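Garkcombe Toy Library Lending Records
Data card and README

Overview

This dataset holds the lending records of the Garkcombe toy library, a small service that lends toys, games and play kits to families with young children. Each row is one loan of one item. The records were typed up from paper cards and then cleaned. They are meant for people who study borrowing habits, plan a toy library of their own, or need a small, tidy table for teaching.

Names, addresses and phone numbers of borrowers are not included. Each household has a random code that stays the same across the whole dataset.

Maintainers: Nipon Ruangrit (data entry, cleaning) and Dae-han Gil (catalog, item categories).

What is in the download

loans.csv: one row per loan
items.csv: one row per catalog item
categories.csv: the 13 item categories and their short codes
notes.txt: spelling fixes and merged records

Item categories

Categories follow the shelf labels. A toy that fits two categories gets the one printed on its card, even where the other looks like a better match. Mixed lots are cataloged as a single item, with the code MIX, and the parts are not listed separately.

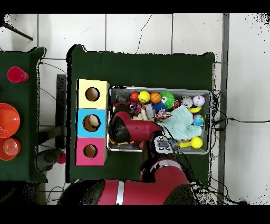
Bin of toys beside three stacked boxes with round holes.

The category "household play" covers pretend food, dishes and dolls' bedding. It was split from "pretend play" in June. Older loans have been recoded to match, and the original code is kept in the column category_old.

Columns in loans.csv

loan_id: unique number
item_id: matches items.csv
household: random code
month_out: month the item left
month_back: month the item came back, blank if never returned
renewals: number of times the loan was extended
condition_back: good, worn, parts missing, or blank

Loans are stored by month only. Exact dates were removed because some households borrowed on a pattern that could identify them.

Condition codes

Condition was judged at the desk when the item came back. "Worn" means the item can still be lent. "Parts missing" is used for any missing piece, including cloth bags and instruction sheets, so it should not be read as a measure of damage.
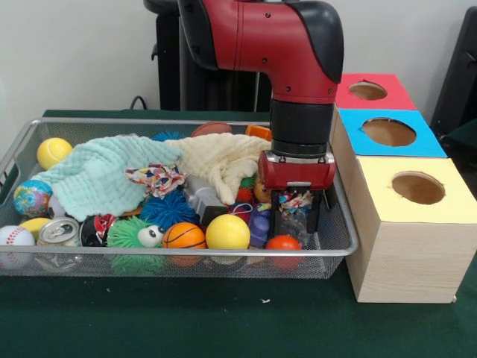 Known problems

91 loans have no condition code. Most of these were returned through the drop box.

The item codes TB and TD were mixed up on handwritten cards. We fixed the cases we could check against the catalog. The rest are marked with a 1 in the column code_unsure.

Renewals made by phone were not always written down. Treat the renewal count as a minimum. If you are working out how long items stay with a household, use month_out and month_back instead.

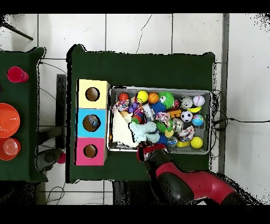

A blank month_back does not always mean a lost item. In 8 cases the family bought the toy from the library, and those rows have "sold" in the remarks column.

Household codes can also be shared. Two families at one address used a single card, and their loans can't be separated.

Loading the files

All files are comma-separated, UTF-8, with a header row. Read item_id as text, or the leading zeros will be dropped. Blank cells mean unknown unless the column notes say otherwise.

Soft toys and textiles

Knitted and woven items are under the code TX, apart from dolls' bedding. Balls are under BL whatever they are made of.

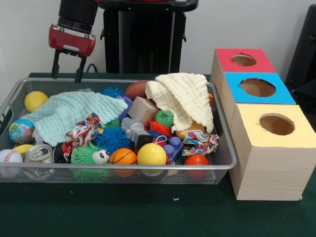

Wire mesh basket with a mint-green knitted towel and a tennis ball.

Versions

Version 2 is the current release. It adds category_old and code_unsure, and removes duplicate rows left over from the first round of typing. Loan numbers did not change between versions.

Corrections

Send corrections to either maintainer with the loan_id and the column name. Changes go into notes.txt first and into the tables at the next release.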